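August
Halldóra Ketilsson and Živko Janevski
Search this journal Enter keyword or author

4. Evaluation of the Metum household package

Prikska sells Metum as a service: the customer pays monthly for a humanoid robot and a set of kitchen skills that the brochure calls "ready on delivery." We found that phrase hard to accept. The skills list names putting away groceries as a finished item, yet the setup guide gives it four pages of conditions on shelf height, lighting and floor space. Our trials used fruit-sized objects, a desk with a yellow basket, and storage at the refrigerator and in the compartment over it (Figure 3).
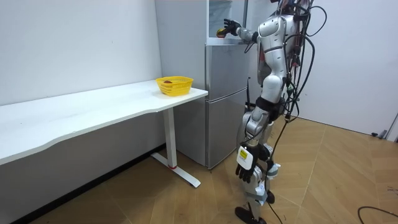
The vendor reports success over 102 attempts but does not say how an attempt was defined. If a person may reset the robot before the clock starts, the number means little to a household. We asked Prikska for the raw logs and received a summary table. Drermont, which resells the package, sent us the same table with a different logo.
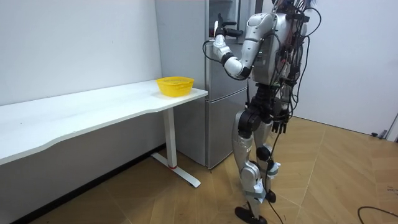
Figure 3. Trial area with the robot at the refrigerator.

We therefore counted every start command as an attempt, including those stopped by the operator, and set a limit of 132 seconds. Lærke Nørgaard scored the first 20 attempts separately from us, and disagreements were settled by replaying the logs. This is stricter than the vendor's scheme and makes direct comparison unsafe. We also doubt that one room can support any claim about kitchens in general, ours included. The monthly fee covers remote support, and the contract does not say how much of a task the support staff may carry out themselves.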